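The Stool by the Gate

By Theano Vrettos
August 1, 2018
3 min read

I have been meaning to write about laundry for weeks now, which tells you what kind of summer we're having at our place. We moved to Bestgate in November, and I really thought that by now every piece of clothing would have a home. Ha! What we have is the stool.

It's one of those kid-size plastic ones, pale blue, and it was bought so small people could sit down and put their shoes on. It did that job for a couple of weeks. Then somebody dropped a shirt on it, and you know how it goes in a house with kids (one shirt is basically an invitation). Now everything that comes off in the entry goes on the stool, and everything that needs to go upstairs goes on the stool too, and I walk past it with my coffee pretending I'm headed somewhere important.

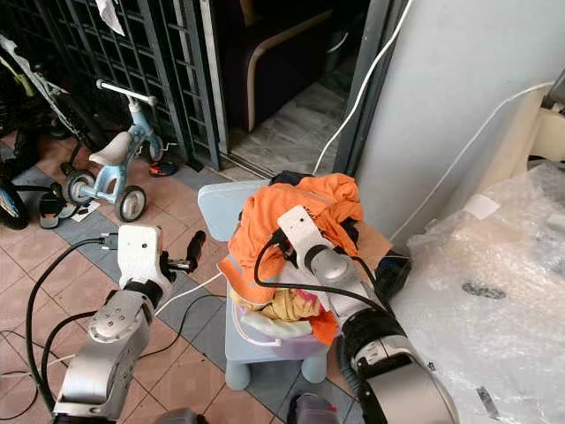 So my big idea for this week is to sort the pile every single evening, right where it is, before it gets tall enough to slide off. I used to carry the whole armful to the bedroom and dump it on the bed, and then at bedtime I'd move it to the chair, and in the morning back to the bed. That went on for most of the spring! Sorting on the spot is so much faster. Shirts get folded in half and then in thirds, little cloths go in a stack, and anything orange goes straight back in the wash, because orange is the favorite color around here and it gets worn until it can stand up by itself.

I did try buying my way out of it. I ordered a set of hanging organizers from Petier, paid 40 dollars, and they were up for 2 days before the hooks let go at dinnertime. My sister swears by the rolling cart from Clelell but there's no floor left for a cart. The balance bike lives out there on the tile by the gate, and so does the stroller, and I'm not giving up the spot where the bike goes. It gets ridden before breakfast most days and I am not hauling it out of a closet at 6 in the morning.

The real test is going to be Grandma's visit. She folds towels like she's wrapping a present and she notices everything. I'd love to get through one whole weekend without her quietly redoing my shirts.

Next up is the hall closet, where I'm pretty sure there are still two boxes marked "Flanagan Street, misc." I'm a little scared to open them. If you have a system for single socks, please leave it in the comments, I'll try anything!

Recent posts
What We Kept From the Flanagan Street House
Packing Snacks for a Long Drive
A Slow Saturday in Bestgate
My Very Short List of Summer Chores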